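The town of Plollimlow has one hotel, one bus a day, and 188 steps between the two, and I have never climbed them without wishing I had packed less. I first came with a suitcase the size of a small refrigerator - three sweaters, two pairs of dress shoes, a hardcover I never opened - and by the second landing I was ready to leave it to the gulls.

These days I lay everything out the night before, go away and make a pot of tea, and come back to put half of it in the closet again. Shorts are where I go soft. They fold down to nothing, they forgive a wrinkle, and in Plollimlow you can wear them to dinner and still be the best dressed person at the table.
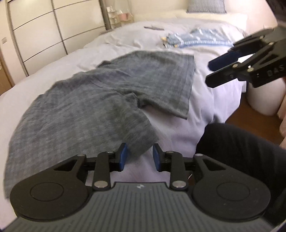
Gray shorts on the bed, spread out and unfolded.

My bag of choice is an old Dumow weekender, which I bought for 20 dollars at a yard sale and have loved ever since, even after the zipper went.

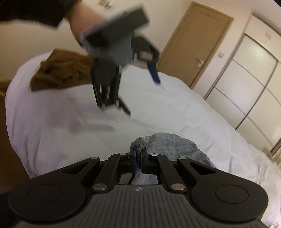 A bag is only as good as its handle, and I wish I'd learned that before my knees did. The smooth ones look lovely in the store and slide right out of your hand on a warm day. Give me something closer to that dark gray ribbed surface, with its upright grooves, and I'll carry it all the way up to the Altarura overlook and back down for lunch. It's a long way for a sandwich, but the bakery makes its own rolls, and in February you may have the whole bench to yourself.

Reader comments

I did those steps with a stroller. Never again, but the view is wonderful!

Does the bus still stop by the bakery? We're hoping to go this fall.

My mother swore by rolling instead of folding. I've tried both and my shirts look terrible either way.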